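Can a Robot Learn to Open Doors by Copying Us?

You may have heard that robots can now learn chores by copying people. Be careful with that word "learn."

One way to teach them goes like this. A person holds a gripper in each hand, a bit like a pair of big plastic pincers, and does a job with them. Cameras record it. On some grippers there is a cube with black and white patterns, so a computer can work out where the gripper is and which way it points. 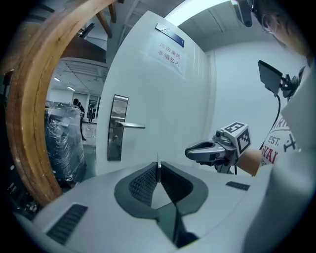
Then the person does the job again. And again. At a project called Wellar, people did one door job 500 times. After that, a computer program studied the recordings and tried to find the pattern.

So did it work? The team said yes. The robot opened its practice door in 26 tries out of 30. Sounds great! But then they tried 12 doors it had never met, and it opened 3. You can open a strange door - you've done it all your life - and you didn't need 500 lessons first.

Ask what was tested, and where. A robot that knows one door may only know that door.

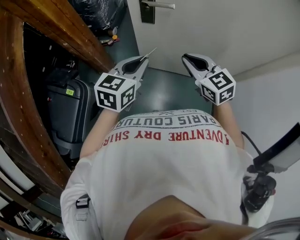
Mudassar Niazi thinks this is too gloomy. Three new doors is three more than the old robot managed, he says, and the next set of recordings will use lots of different handles. Fine. We'd like to see the score on those doors before we cheer.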